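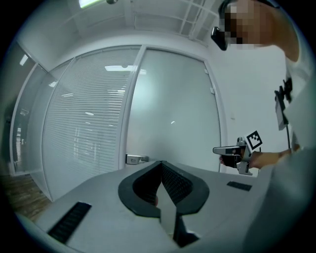
Work shirts: new order, sizes, and what to do with the old ones

The spring shirt order goes in at the end of next week. If you work in the Powell building and want shirts on this order, your form has to be in the tray outside Room 38 by noon on Friday. Forms that come in late will be held for the fall order.

We are staying with plain white. The gray option we asked you about in April got some support, mostly from the upstairs workroom, but the supplier only carries it in long sleeves and most people who answered wanted short. White also means new shirts can be mixed in with the ones we already have.

The supplier is Skudholm again. The price is the same as last year and the shirts come out of the department budget, so there is nothing to pay. Everyone can ask for up to 3. If you started after the fall order and have been getting by with spares from the cupboard, please ask for the full number and put the spares back once yours arrive.

On sizes: the last batch ran small across the shoulders. Several people exchanged theirs, and the exchanges took most of a month. Sigrun Westerberg has a set of sample shirts hanging in the coat closet next to Room 38. Try one on before you fill in the form, and reach forward with both arms while you have it on. A shirt that feels fine standing up can pull across the back once you lean over a bench. If you are between sizes, take the larger one.

Badges, clips and cables

This came up at the last two workroom meetings. Many of us wear something clipped to the front of the shirt, and the thin fabric does not hold up well to it. The older shirts have small holes at chest height where clips have been pulled off in a hurry. Open the clip all the way before you take it off. If what you wear is heavy, fold the cloth over once so the clip grips a double layer, or ask Sigrun about a sewn-on patch. She has done a few already and they hold well.

Please also look at where your cables run. A cable hanging loose down your side can catch on a drawer pull or the arm of a chair. Run it under the shirt, or fasten it at the waist with one of the fabric ties in the top drawer by the door. The ties are for everybody -- take what you need and bring them back at the end of the day.

Pens should stay out of shirt pockets unless they have caps. The laundry has sent back nearly 38 shirts with ink stains since the start of the year, and very few of them came clean.

Laundry

Pickup is still on Tuesday morning. Put worn shirts in the blue bag, unbuttoned, with the pockets empty and everything unclipped. The laundry is not responsible for anything left on a shirt, and they have told us so again. Items they do find are returned in an envelope to the front desk, extension 794.

Write your name on the label inside the collar in laundry marker. Initials have caused mix-ups, as we now have more than one person with the same ones. The marker is on a string by the bag. If it has dried out, tell the front desk and they will order another.

Clean shirts come back on Thursday after lunch and go on the rail in the hallway. Please collect yours by the next morning. Shirts left on the rail for longer get moved to the spares cupboard, and once they are in there they may be hard to find again.

Old shirts

Do not throw out shirts that are torn or stained. Angus Imrie is collecting them for the Mamar furniture workshop, where they are cut up for polishing cloths. They want cotton only, buttons removed if you have time. There is a carton for them under the hallway rail, marked 1058, which is the workshop's account number with the delivery service. It goes out when it is full.

Shirts that are still good but no longer fit should go to the spares cupboard, washed and on a hanger. Small sizes are short at the moment and we have more than enough large.

Questions about sizes or patches go to Sigrun, and anything to do with the order form goes to the front desk.

Posted 2021-05-12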